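Handheld gripper demos: how much clutter is too much?

Forum > Manipulation > Data collection
Thread started Thursday, December 19, 2024

plenedau_rig
We are collecting demonstrations for a pick-and-place policy with two hand-held grippers, one per hand, with a camera on each. The task is sorting groceries and household bits from a blanket on the floor into a box. Current total is 3486 episodes after filtering, 679 of which are bimanual (both grippers holding something at the same moment for at least part of the episode).

The policy does well on rigid cartons and poorly on flexible pouches. Success on cartons is fine. On pouches it closes too early, or it closes on the printed middle of the bag and folds it. My colleague wants to strip the rooms back to a plain floor and re-record. I would like to keep the furnished rooms and add more pouch grasps. Opinions?

torque_budget
Strip them back. You have a grasp timing problem and you are trying to learn it through a lot of irrelevant pixels. Get the grasp working on a plain floor, then add furniture.

Herard_notes
Disagree with the above. We did that on the Herard set and the plain-floor policy had to be retrained almost from nothing when it went into a real bedroom. The encoder had learnt that anything with an edge was a target. Clutter at the start costs you episodes, clutter at the end costs you the whole set.

torque_budget
What was your encoder? If you trained it from scratch then that result says very little about a pretrained one.

Herard_notes
Pretrained, top layers unfrozen. I take the point that a fully frozen one might behave differently.

mk2_fingers
Before anyone argues about rooms: what is the delay between the finger width signal and the video? Early closing on soft items is the classic symptom. With a carton the fingers stop at the wall of the box, so a few frames of offset do not show. With a pouch there is no hard stop and the offset goes straight into the policy.

plenedau_rig
Checked at the start in September with the clap test, not since. I will run it again tonight.

mk2_fingers
Run it per gripper, left and right separately. Ours drifted apart over a long session and the average looked perfectly healthy.

quiet_lathe
Can you post a frame from a bimanual episode? Hard to judge clutter from a description.

plenedau_rig
From the left wrist camera, bedroom set:

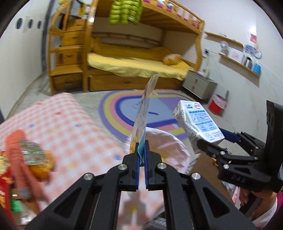 Pouch in the left gripper, drink carton in the right, remaining items on the blanket.

quiet_lathe
Thanks. The room does not bother me. Two things do. The top of the pouch is smeared, so the hand is moving too fast for your exposure, and that is the part of the bag you most want the policy to see. And the checked blanket is a busy surface to find a soft bag edge on. I would keep the bedroom and swap the blanket in half the episodes.

torque_budget
That is a fair bit more going on than I had pictured. Bunk bed, striped rug, shelves. I would still crop. Most of the top half is no use for the grasp.

Herard_notes
Cropping the top removes what the policy uses to work out where the wrist is pointing. We tried it on Plurcombe, and placing got worse while grasping stayed level. If you must crop, do it as a random augmentation — never as a fixed window.

plenedau_rig
Results of the clap test: right gripper is fine, left is 5 frames late. Most of our pouch grasps are left-handed, so that fits. The offset is constant within a session as far as I can tell, so I should be able to correct the old episodes without recording again.

mk2_fingers
Correct per session, not with one number for the whole set. Jaunzems has a script for it in the tools repo. Read the readme first, the sign convention is backwards from what you would expect.

torque_budget
Fine, fix the timing first. I still think the plain floor is worth a control run. 20 pouch episodes would do, you only want to see whether the early closing goes away.

Herard_notes
20 is too few to tell you anything about a soft object.

plenedau_rig
Plan for now: re-time the left gripper, retrain on the same episodes, then record new pouch grasps at a slower hand speed with a shorter exposure and two other blankets. Rooms stay as they are. Will post the curves when the retrain is done.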